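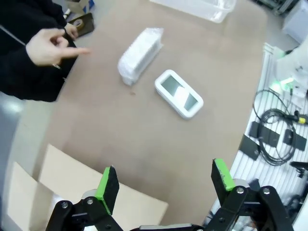
To: Equipment Moves list
From: Naomi Laizer, Office of Equipment and Supply, Clendurell
Subject: Re: Packing of clocks and small display units for the Miranda building

Colleagues,

The Office of Equipment and Supply thanks the departments that replied to the circular of March 2022. The message received from the Testing Rooms Office at Rulden raised most of the points that others have raised more briefly, and with the permission of that office it is quoted in part and answered for the whole list. Where this message differs from the circular, this message applies.

> We have been asked to send our desk clocks and room display
> units to the Miranda building by the end of June. We have 44
> pieces in all. The circular says each piece is to be "suitably
> wrapped," and we would be grateful for something more definite.
> Two of our staff have wrapped in two different ways and each
> believes the other is doing it wrong.

The word "suitably" has been withdrawn. Each piece is to be wrapped singly in clear bubble wrap, bubbles inward, with one full turn and an overlap of at least a hand's width. The ends are folded under and taped once. Two layers are required for any piece with a glass or glossy front. Pieces with a plain plastic front may go in a single layer.

Please do not wrap two pieces together, even if they are of the same model and appear to fit neatly face to face. In the last transfer from Rulden most of the scratched screens came out of pairs.

Tape must be fixed to the wrap only. It should not touch the casing or the screen at any point.

> Should the wrap be clear? We have a good supply of the pink
> antistatic kind left over from the computer replacement and
> would prefer to use it up.

Clear wrap is preferred for this move. Receiving staff at Miranda check each piece against the list before it is opened, and with clear wrap the general shape and color can be made out through the plastic. The pink wrap may be used for the outer filling of the boxes. It may also be kept for the computer equipment, which will move under a separate schedule.

> Batteries: in or out?

Out. Battery covers are to be replaced after the batteries are removed, and the batteries are to be handed in at the supply counter in the usual tub. They are not to be placed in the same box as the clocks. Any clock in which a battery has leaked should be set aside, entered in Stultik with condition code 4, and left unwrapped until it has been looked at.

Power adapters are to be coiled, tied with a paper tie, and labeled with the same number as the unit. An adapter without a unit should still be sent. Experience suggests the unit will be found later in the same week in somebody's drawer.

> We do not have a proper packing bench. We have been using the
> large table at the back of the supply room. Is this acceptable,
> and does it need to be covered?

Any large, steady table is acceptable. It should be covered with kraft paper for the length of the packing work. The paper is to be laid in one sheet where the roll allows, cut to the line of the table, and fixed at the underside. On tables with rounded corners, please trim the paper to follow the curve. A loose corner catches on sleeves and on the bottoms of boxes, and it tears.

The paper should be replaced when it is torn or when grit can be felt on it with the palm of the hand. Small marks and spots are of no concern. Departments may draw kraft paper from the supply counter against the moves account, and no separate form is required.

A flat sheet of cardboard may be kept on the table for cutting. All cutting of wrap and tape is to be done over the cardboard. The sheets that come between layers in the larger cartons are well suited to this, and a crease or a notch in the edge does not matter. 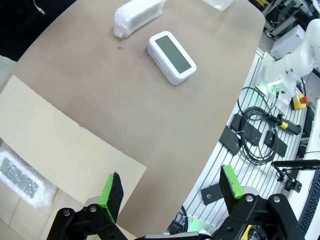
White digital clock and wrapped item on the covered table, with a cardboard sheet at left.

The following order of work is recommended, though departments with an established routine need not change it.

1. Bring pieces to the table in small groups. Pieces waiting to be packed are best kept in a lidded plastic bin and taken out singly.

2. Wipe the casing and screen with a dry cloth. No sprays are to be used at the packing table.

3. Lay the piece face up on the paper and read the property number from the back or underside. One person reads the number aloud and points to the piece, and the second person enters it in Stultik. When a piece is already wrapped and its number is in doubt, it must be opened again. The number is never to be supplied from memory.

4. Wrap the piece, tape it, and fix the printed label to the outside of the wrap.

5. Place the piece in the box. The box should stand beside the table at a convenient height with its flaps folded outward, clear of the area where people walk.

6. When the box is full, add filling until nothing shifts when the box is tilted gently by hand. Close the flaps, tape the center seam and both ends, and mark the box on two sides and the top.

> How many to a box? One of our boxes is already very heavy.

No fixed number is given, as the units differ a good deal in size. The limit is one of handling. A box that cannot be lifted comfortably by one person from knee height is to be divided. Boxes of the small size are to be preferred for clocks, and the large size should be kept for wall brackets, stands and filling.

Wrapped pieces should stand on edge, long side down, with a strip of cardboard between each. They should not be laid flat in a stack. The screens on these units will bear very little weight, and a mark pressed into the display cannot be removed.

> Some of our clocks have no property number. They seem to have
> been bought locally a long time ago, and nobody here is certain
> whether they belong to the office or to a former member of staff.

Unnumbered pieces are to be wrapped and sent with a temporary number. Temporary numbers for Rulden run from 700 upward and may be had from this office by return message. Please record the room in which the piece was found and anything known of its purchase. If a present member of staff states that a piece is personal property, it should be returned to that person and left off the list. No proof is asked for in the case of an ordinary desk clock.

> Is there a reason the clocks cannot simply be replaced? We ask
> because the packing is taking longer than we had allowed.

The question was put by several departments. The Miranda building has 115 rooms that are to have a clock or a small display in place when they open, and the present stock is sufficient to cover them. New purchases have been approved for the two large halls only. The time spent on packing may be charged to the moves account under the ordinary heading, and departments that have fallen behind may request a second pair of hands for half a day. Requests should come to this office and state the room and the number of pieces still to be wrapped.

> Last, we are nearly out of bubble wrap. The roll we were sent
> was much narrower than the one we had before.

The narrow rolls were issued in error and are intended for cables and handheld items. A further delivery of wide roll, 3000 feet in total, has been received and is being shared among the sites. Rulden will receive its portion with the next van. In the meantime the narrow roll may be used in two crossing strips, provided that the corners are covered. Corners are the part most often left bare, and boxes opened at Miranda so far bear this out.

Empty cardboard tubes and offcuts of wrap longer than a forearm should be kept. Shorter pieces may be used as filling. Please do not place wrapped items on the floor among the offcuts. If an item must be set down away from the table, a shelf is to be used, and the label should face outward.

At the end of each session the table is to be cleared of knives and tape dispensers, but the kraft paper may be left in place. Wrapped pieces not yet boxed go back into a plastic bin with the lid on. The box in progress may be left open if the room can be locked. If it cannot, the flaps are to be closed and the box moved inside the cage.

Two further matters, not raised in the quoted message:

Clocks are not to be set to the correct time before packing. Two departments have been doing this. All units will be set on installation.

Printed labels for the wrap are now issued in one size. The larger label shown in the circular is no longer stocked, and any that remain should be used on the boxes.

The revised packing sheet will be placed in the shared folder under Miranda, Small Equipment, and the earlier sheet will be removed. Departments that have printed copies on the wall are asked to take them down. Questions may be sent to this list, or to the undersigned where they concern a single item.

Naomi Laizer
Office of Equipment and Supply
Clendurell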